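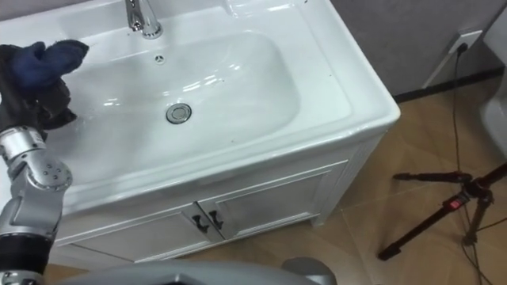 Danica Omerović sostiene que un lavabo se limpia en seco o no se limpia, y que el agua se deja para el final. Lino Palumbo oye la frase y asiente a medias. Lleva 20 años limpiando baños de apartamentos y ha aprendido casi todo el oficio al lado de ella, pero en este punto no están de acuerdo del todo.

“Danica pasa el paño seco primero, siempre. Yo lo hago si hay pelos o polvo. Si lo que hay es cal, pierdo el tiempo”, dice.

Nos recibe a media mañana en el almacén de Basance, la empresa que se ocupa de la limpieza de 61 apartamentos de temporada. En diciembre hay menos entradas y salidas y se puede hablar. En verano, cuenta, come de pie.

Le pregunto por dónde empieza un baño. Contesta que por el espejo, porque lo que cae del espejo acaba en la repisa, y lo que hay en la repisa acaba en la pila. El lavabo va después. El inodoro lo hace otro día de su cabeza, con otro cubo y otros guantes.

“La gente frota el fondo de la pila, que es lo que ve. El fondo casi se limpia solo, le cae agua todo el día. Donde se queda la suciedad es en el borde de atrás, al pie del grifo, y en el rebosadero.”

El rebosadero le da para un buen rato. Usa un cepillo de biberón fino y agua caliente con un poco de jabón, y lo deja correr. Un propietario, Neville Cropper, lo llamó tres veces por un mal olor que achacaba al desagüe. Ya había comprado un tapón nuevo. “Le metí el cepillo por el agujero de arriba y salió negro. El tapón estaba bien.”

De productos habla poco. Probó Skalinell con la cal y le funcionó, aunque no lo deja actuar sobre el cromado más de 2 minutos. Lejía, en los lavabos, no pone. Tampoco usa estropajo verde, ni siquiera por el lado que dicen que no raya. Un esmalte rayado agarra la cal mucho antes y ya no hay quien lo arregle.

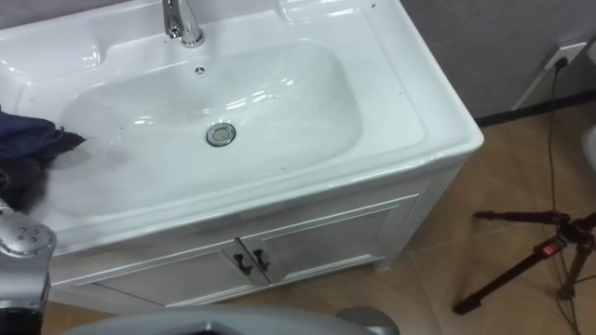 Lavabo blanco de encimera integrada, con el paño azul marino sobre el borde.

El paño es lo único en lo que gasta. Compra telas oscuras de algodón, las corta él mismo y no les cose la orilla. Biljana Živković, que lleva las cuentas, le preguntó una vez por qué había pedido 244 para una sola temporada. “Le dije que un paño que ha pasado por un baño no entra en el siguiente. Hizo la multiplicación y firmó.”

¿Y por qué oscuros? “El blanco se lo quedan los huéspedes para desmaquillarse.”

Para terminar seca. Primero la encimera, luego el borde delantero, por donde la gente se apoya, y el grifo lo último, con una parte limpia de la tela. Tarda roughly lo mismo en secar que en fregar.

A los nuevos les pide que miren la pila agachados, a la altura del borde, con la luz de frente. Desde arriba todo brilla, dice, y las motas sueltas se escapan. Después mira la hora. Tiene una entrada a las cuatro y le faltan dos baños.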